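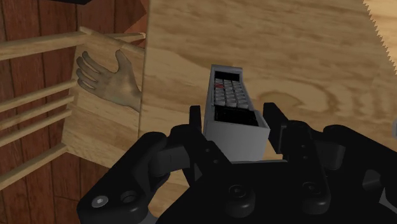
Splitting the bills in a shared house – equal parts or by income?
Household Money board > Shared living

pivineck_tenant
23 February 2021
Hello all. I would like an outside opinion, as in our house we are going in circles. We are four adults in a rented house in Pivineck. The rent is fixed by room size and everybody is content with it. The trouble is the rest: gas, electricity, water, internet, and the common things like washing powder and oil for cooking.

Until now we divided everything by four. For the last year this came to 3432 for the whole house. One of us lost a part of her working hours and asked if we could divide by income instead. Two are in favour, one is strongly against, and I am the one who keeps the spreadsheet, so everyone is looking at me. How do you do it in your houses?

cold_kettle
Equal parts, always. The boiler does not know what you earn. If a person is in difficulty, the others can lend her money or cover her for a month or two, but I would not change the system for it. Once you divide by income you must also show your payslips to your housemates, and I would move out before I did that.

marrow_and_leek
I disagree with cold_kettle. We divide by income since three years and no payslip was ever shown. Each person says a number between 1 and 5 and we use it as a weight. Yes, one can cheat. But I live with these people, I lend them my bicycle, so I can also trust them with a number.

cold_kettle
And what do you do when someone says 2 and then comes home with a new phone?

marrow_and_leek
I say "nice phone".

geltmont_ana
We had a third way in my old house in Geltmont, maybe it is useful. We separated the bills in two groups.

Group one, things which cost the same if you are home or not: internet, the fixed part of the gas and electricity, the bins. Equal parts.
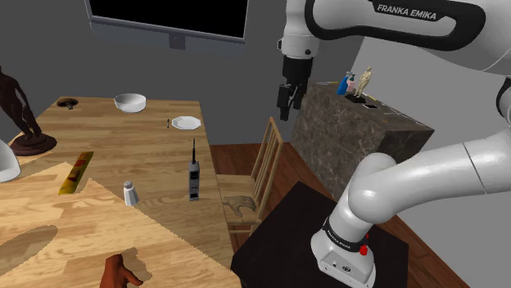

Group two, things which grow with use: heating, hot water, cooking. Here we used the number of nights each person slept in the house, plus the nights of guests. There was a paper on the fridge and everybody made a mark.

It was a little tiring, I admit. But it stopped the quarrel about the boyfriend who was there all winter and paid nothing.

pivineck_tenant
Thank you, this is interesting. We also have a person who is away often for work, and she never complained, but perhaps she should. Did people forget to make the mark?

geltmont_ana
All the time. In May we gave up the paper and simply agreed a fixed share for each person, looking at the marks we had. After that it was calm.

slowpost34
I want to say something about the spreadsheet. It is not fair that one person does it alone. In our house in Devmont the person who did the accounts paid a bit less for the internet, as a thank you. It was small money, but it changed how the others answered her messages.

Also, check your contract before you invent a system. We were angry at each other for months over electricity, and then somebody read the tariff and we were on the most expensive one. We changed it and saved 1128 in the first year. After this the discussion of who uses the dryer became much shorter.

cold_kettle
This I can agree with. Look at the tariff first.

marrow_and_leek
Fine, but a cheaper tariff does not help the person with fewer hours to pay an equal part today. These are two different problems.

pivineck_tenant
True, and she is waiting for an answer. I think I will propose the following at our next house dinner: the internet and the fixed costs in equal parts, the heating and cooking by a fixed share that we agree together, and for the next months her share is the lowest. Then we look at it again. I will ask also that somebody else takes the spreadsheet for half of the year – I did not think of it before, but slowpost34 is right.

cold_kettle
Write down the date when you look at it again. "The next months" can be very long.

geltmont_ana
And write down the guests! Even only one line.

cortés_street_9
Sorry if this is a silly question, but does anyone include the toilet paper in the common costs? In my house each person has their own and carries it back and forth.

marrow_and_leek
Please move out.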